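Round the lake at Ostelley, slowly

We had been meaning to go to Ostelley since January, but what with colds and the car we only got there this week. I'm so glad we did! The path round the lake is flat nearly all the way, wide enough for a pushchair (a sturdy one, mind, as there are roots by the far shore) and it took us around 3 hours with two stops for biscuits and one for a lost mitten, which was in the hood of my coat all along.

There is a little climb at the Gunia end if you fancy it, up to 370 metres, with a bench at the top. The children raced up and then complained the whole way down, as children do. Afterwards we had soup at Šimek, the café by the boat sheds, and I can warmly recommend the dumplings. They close at 4 out of season, so don't dawdle as we did. 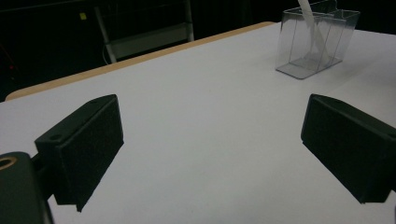
The water was the thing I kept going back to look at, and I must have stopped at every gap in the trees. Under the pines it goes very dark and still, and my youngest wanted to know what you would call that colour. I said green, which didn't satisfy anybody, but the dark green there over the white tabletop is quite close to it, perhaps a shade less brown. We want to try the other shore next, from the Noseo side, once the mornings are lighter and I have found some better socks.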